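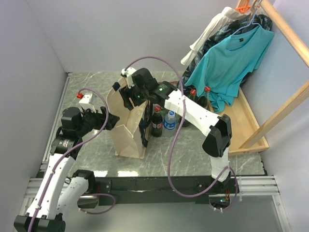 Annag Halliday wrote under my last post that we were out of our minds to buy a lot before we had a builder, and that her sister did the same thing and ended up with a beautiful view and a driveway that cost more than the kitchen. I laughed when I read it, and then I went and lay awake for a good part of the night, so thank you, Annag!

She has a point, though. We fell for the place first. It's a sloping piece just outside Vurport, with an old row of maples along the top and a creek you can hear in spring, and we signed for it in April after walking it twice. The soil test came later, and so did the letter from the county about the septic field, which has to sit exactly where I had been picturing my clothesline and two chairs.

So we've spent the summer learning about dirt. Damián Figueroa came out to do the soil borings (a very patient man, he let me ask everything twice) and found good firm clay under most of it, with a soft patch toward the creek. That means the house moves uphill by 27 feet. I was cross about it for a day or so. Then I took a kitchen chair up there one evening and sat where the porch would go, and you can see over the neighbor's barn from there, all the way to the water tower, and I came home in a much better mood.

The soil report cost us $824, by the way, for anyone putting together a budget. The survey was $1,295. Neither one was on the cheerful little worksheet I made in January, where I had written "misc. $500" at the bottom and underlined it.

As for a builder, we have talked to two. Hovden has a plan I love, with the bedroom downstairs and a proper pantry, but they want to flip it so the garage faces the road, and I keep turning the drawing over and holding it up to the window trying to like it. Navickas is a smaller outfit and Zane Pärn there was happy to let us keep the garage around the side – only the stairs get steeper, and my knees have opinions about stairs. We're waiting on both of them for a price that includes the grading. I asked them to list the well separately, after reading what some of you said in the comments last month.

My husband would like it known that he preferred the flat lot. He would also like it known that he has already picked out where the woodpile goes.

Anyway, if you have built on a slope, please tell me what you did about the basement. Walkout or no walkout? We have to give Hovden an answer before the end of August, and at the moment I change my mind every time I do the dishes.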